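Home & Workshop Boards > Surfaces and Storage > Gray felt-type covering on a work table, keep it or strip it?

pushpa_solanki
Posted 7:42 am

I have a big work table with gray fabric over the whole top. It came that way. The covering is a speckled weave, light and medium gray, and I would call it felt except that it might be closer to a thin carpet. I have no paperwork for it.

My question is whether to keep it. I have some darker patches that come and go depending on where I stand, mostly toward the middle and over to the right. I have gone over it with a lint roller and a vacuum with the brush head. The patches look the same after. I can't decide if it is dirt, wear, or just how the weave is.

The other option is to pull it off and put down a Stimico mat. The size I need is listed at 1,499, which is more than I wanted to spend on a table.

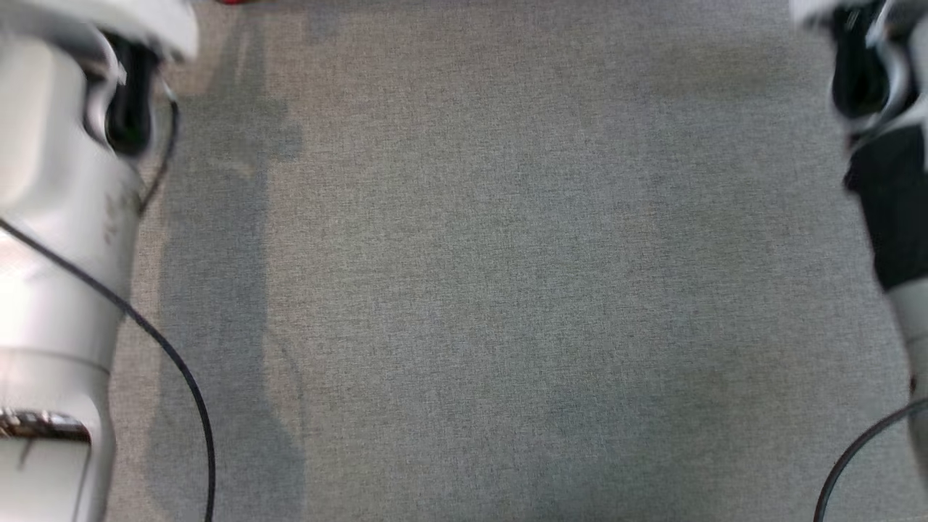

Mwangi Wanyama
Posted 8:15 am

Keep it. A fabric top is quiet, small parts don't roll off it, and you can set down something with a nice finish without scratching it. I had bare board for years and went to gray felt last December. I would not go back.

On the patches, brush the whole thing in one direction with a soft clothes brush and look again. Felt and short carpet both have a lay to them. If the fibers go different ways you get light and dark areas that have nothing to do with dirt.

carnby_bench
Posted 8:31 am

Disagree with keeping it. Fabric holds everything. Dust, metal filings, crumbs, hair. You can vacuum it every night and there is still grit down in the weave, and then you put your nice finish down on the grit. A hard mat you wipe and you are finished.

I also wouldn't pay Stimico prices. Thakur has a plain gray rubber sheet that does the same job. I paid 1,198 for two, and I cut the second one down for the shelf under the bench.

Mwangi Wanyama
Posted 8:40 am

That depends on what she does at the table. If there are filings, sure, rubber. For folding, sorting or assembling, fabric is fine.

pushpa_solanki
Posted 9:05 am

No filings. It is mostly sorting and light assembly, some folding. Nothing wet and no glue.

I tried the brush. It helped on the right side. The area toward the upper middle still looks darker to me, but less than before.

tin_lid
Posted 9:22 am

Is it glued down or just laid over? That decides it for me. If it is glued, you will be scraping backing off the board for a whole weekend and you may end up replacing the board. If it is stapled underneath you can have it off in twenty minutes and put it back if you change your mind.

pushpa_solanki
Posted 9:30 am

Glued, I think. I can't lift it anywhere along the front edge. I haven't been under the table yet.

tin_lid
Posted 9:34 am

Then leave it alone and lay something on top when you need a hard surface. A piece of thin board works.

carnby_bench
Posted 9:51 am

A board on top of felt slides. You would need grip tape on the bottom, and that chews up the felt. I still say take it off.

If you do keep it, at least test for dirt properly. Damp white cloth, press down on a dark patch for a minute, don't rub. If the cloth comes up clean then it is wear or the lay of the fibers. If it comes up gray, try it again on a light patch before you blame dirt, because some of these fabrics lose dye.

skarkside_sue
Posted 10:18 am

We have gray carpet squares on the tables at the Skarkside workroom, over 200 of them by now across the building. They all go patchy. We stopped worrying about it. When one gets bad it gets swapped for one from the box. With a single sheet like yours you can't do that, so I would put a smaller mat where you work the most and save the rest.

Don't use carpet shampoo on it, whatever you decide. One of ours bubbled up off the board and never went flat again.

Mwangi Wanyama
Posted 10:26 am

Agree on the shampoo. Dry methods only if it is glued.

pushpa_solanki
Posted 12:10 pm

Did the cloth test. Clean on the dark patch and clean on a light one. So it is wear or the fibers, and I can live with either.

I also got underneath. No staples anywhere, so glued it is — I am keeping it. I will look for a small mat for the middle, well under 1,000 if I can find one.

carnby_bench
Posted 12:22 pm

Fair enough. Thakur sells offcuts too. Ask for the gray.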